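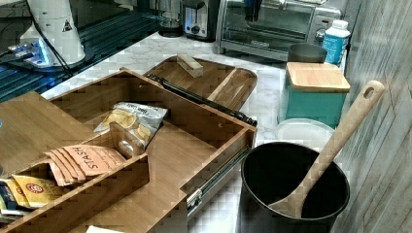
*The drawer in question, pulled out on its slide.*

**Small drawer on ball-bearing slides won't stay closed. Replace the slides or adjust them?**

I have a wooden tea and snack drawer that rides on metal ball-bearing slides. For the last month it drifts open after I push it in, and there is a gritty feel over the final stretch of travel. The load is light, mostly tea packets. I've checked the top with a level and it reads flat front to back. No soft-close on these, only a detent at the rear. Is this a cleaning job or do I need new hardware?

Asked Thursday, July 20, 2023

---

**Answer 1 — accepted**

Clean first. Grit in the ball races and a weak hold at the rear often come together, as crumbs and dust get pushed to the back of the track where the detent sits.

1. Extend the drawer fully and find the release lever on each slide. On most side-mount types one lever goes up and the other goes down. Move both and pull straight out.
2. Wipe the races with a dry cloth, then with a cloth dampened with mineral spirits. Let them dry.
3. Slide the ball retainers all the way forward before reinserting the drawer. If a retainer is left midway, the drawer will stop short and you can bend it by forcing.
4. Apply a thin film of dry PTFE lubricant. Don't use cooking oil or heavy grease.

Then check that the slides are parallel. Measure between them at the front and at the back. If the back is wider, the drawer gets pushed forward off the detent. Loosen the rear screws, shim or shift, and retighten.

If the detent is a rubber or plastic bumper and it has flattened, the slide has to be replaced. It's not sold separately as far as I know.

— Szu-yu Fu

---

**Answer 2**

just put a magnet catch on the back. did mine in December and it has held since. wont fix the gritty part

---

**Answer 3**

Agree with the first answer. One addition: if you do replace, buy the pair and match the closed length, the side clearance and the screw pattern. Mixing an old slide with a new one gives uneven drag and the drawer will rack.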